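Standing distance during supervised handling trials, and who may reach in

Posted by Merle Hapeta
8/31/18

I have been asked to draft the site rules for our handling cell, in which a two-handed robot picks up and sets down bottled goods at a table. The unit is not fenced. Our present practice permits one attendant beside the table, and the draft permits that person to place or straighten items between picks. My supervisor at Stellby would like the rule to state a fixed distance. I would prefer a rule based on the state of the arms. I would be grateful to hear how other sites have worded this, and whether seated observers are treated in the same way as the attendant.

Posted by Vilgot Bakke

A fixed distance is easy to write and difficult to keep. At Banemura we used a line of floor tape for 22 weeks, and the attendants crossed it each time an item needed to be straightened. We then replaced the distance with two conditions, namely that both arms are in a confirmed hold and that the operator has said "clear" aloud. The pictures below are of bottle handling at a table of the kind you mention.
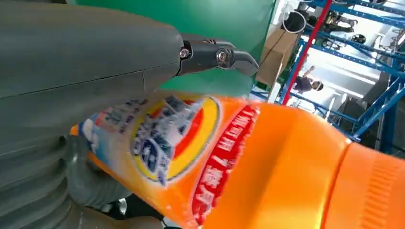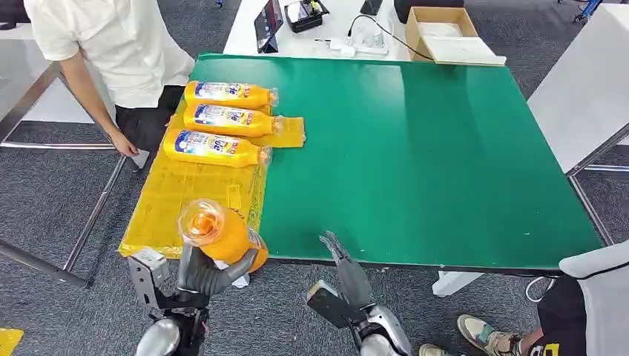
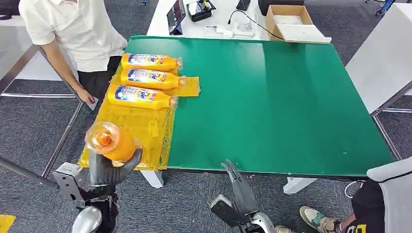
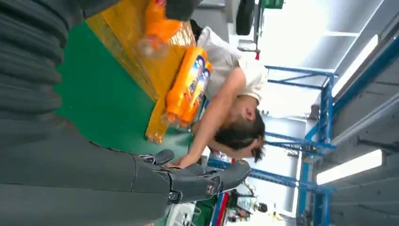
The wording of the rule should begin with the attendant's hands, as these enter the working area more often than any other part of the body. Our text reads: "No person shall place a hand within reach of either robot hand unless both arms are in a confirmed hold." It applies to an open or empty hand in the same way as to a loaded one. In the last picture the attendant's hand rests just beside the fingertips of an open robot hand, and a rule that mentions only gripped items would have nothing to say about that position. We also require that the operator keep one hand on the stop control for as long as the attendant is reaching in. The hold must be confirmed on the operator's screen, and the absence of movement is not accepted as confirmation.

With regard to observers, we treat anyone within reach of the arms as an attendant, whether standing or seated. Chairs are placed outside the reach at full extension, which we measured and entered on the site plan. The person in the lower right corner of the second and third pictures would be asked to confirm the position of the chair against that plan before the arms were enabled.

Posted by Iker Manzano

We just say stay back unless told otherwise. It has been fine for 41 sessions. I do not think you need two pages for one table.

Posted by Edvin Grønli

I agree in general with Mr. Bakke, with one reservation. A spoken "clear" is not reliable where there is background noise. At Bamden the call is repeated back by the attendant before any reach, and the operator does not release the hold until the attendant has called "out." New attendants practice the exchange with the arms disabled, and their names are entered in the cell log once they have done so.

I would also advise against leaving the fixed distance out of the document altogether. Visitors do not know the calls and should be given a marked line.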